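Bottle and can drive, November round

Quick one this month, I'm typing this between two things so forgive the spelling. The deposit drive is back on. Same spot as last time, the side door of the Pemden building, the one with the green awning. Drop-off from 4:30 in the afternoon till 7. If you come after 7 the door is locked and you'll be carrying your bags home again, sorry.

Last round we took in 2985 bottles and cans. Fifteen short of 3000! Bartosz Malinowski went through his garage twice looking for the last fifteen and came back with a jar of screws. So the goal this time is 3000 again, and then we stop talking about it.

Money goes to the new roof on the bike shed. We have $1048 in the fund as of this morning. Ateş gave us a quote in the summer and it's still good through the end of the year, Géza Erdős checked. The quote covers the roof sheets and the gutter but not the hooks inside, so if anybody has hooks, the big rubber-coated kind, bring those too.

What we take: plastic soda and water bottles, aluminum cans, glass beer bottles if they carry the deposit mark. What we don't: milk jugs, wine bottles, juice cartons, anything that had oil in it. Paint cans, no. We got a paint can.

Please please leave the labels on. The machine at Wudico reads the code off the label and if it's peeled or soaked off you get nothing for it. Same with crushing. I know it saves room in the bag. A flat bottle gets spit right back out and then whoever is on the run has to stand there blowing it up again like a balloon, and it's usually Solange Toledo, and she has asked me to mention it. Cans too, a small dent is fine, stomped is not.

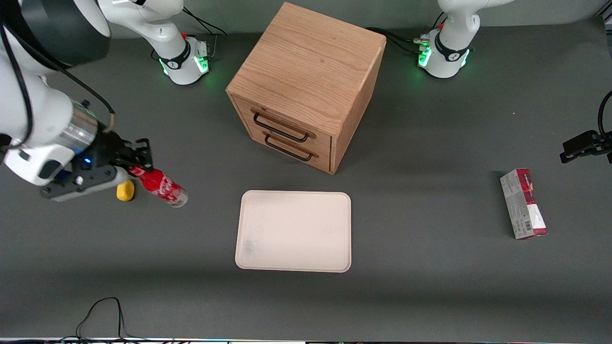
Caps: on or off, we went back and forth on this all last year. Wudico changed the sign in the spring and it now says on. So on. Empty it, shake it, cap back on. A bottle with two inches of old root beer in the bottom is how we ended up with ants in Kamala Marar's trunk and she is still finding them.

Rinsing is nice but not required. If you have a hose, great.

Bags. Clear ones are best, the tall kitchen size. Don't fill them past the point where you can tie a knot. Sort if you can stand it, glass by itself always, plastic and cans can ride together. Mitali Mridha has a roll of spare bags at her place, knock or text first, she works nights.

Drivers! We have two cars and need a third. It's 20 minutes each way to Wudico plus however long the line is, and in November the line is not bad. Seats have to fold down. Gas gets paid back, keep the reciept. Tell Bartosz by the 12th if you can do it, or Géza if Bartosz isn't picking up, his phone has been weird.

Also short on people for the sorting table from 5 to 6, when everyone shows up at once. Gloves are there. Wear shoes you don't love.

Somebody asked if you can skip the whole thing and just give cash for the roof. Yes of course. Envelope in the box by the mailboxes, write ROOF on it. Last time there was an envelope with nothing written on it and $81 inside, which we put toward the roof, so if that was meant for the piano tuning please let Kamala know and we'll move it over.

Couple of leftovers from the last meeting while I have you. The Vindik people are coming to look at the boiler the same week, so the laundry room may be closed one morning, sign will go up when we know which. The lost glove is still on the radiator. And the cookie tins from the summer lunch, three of them, are under the coat rack with names taped on the bottom, pick yours up or they become bottle cap tins.

Cocoa at the drop-off, bring your own mug. Solange is making the soup with the dumplings again if she can find the big pot. If you borrowed the big pot, she'd like it back befor then.

Ok, running. See you at the side door, 4:30.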